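Gruteo 2 grasp planner, reviewed on garments

Kerkdale's planner picks a pinch point from a single wrist view, then regrasps until it holds a hem or seam. We ran 279 trials on dark cotton and canvas items, with 38 held back for tuning.
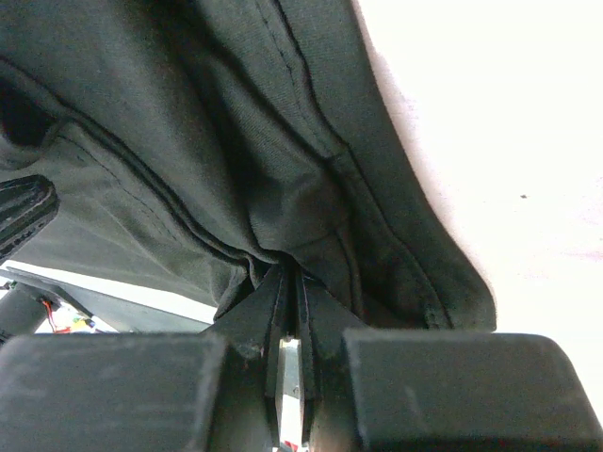

Seams were found reliably on flat cloth and less so where folds crossed them - 24 failures, eight of them on sleeves. Bellari's older method is quicker but drops heavy fabric more often. Worth the licence for folding work.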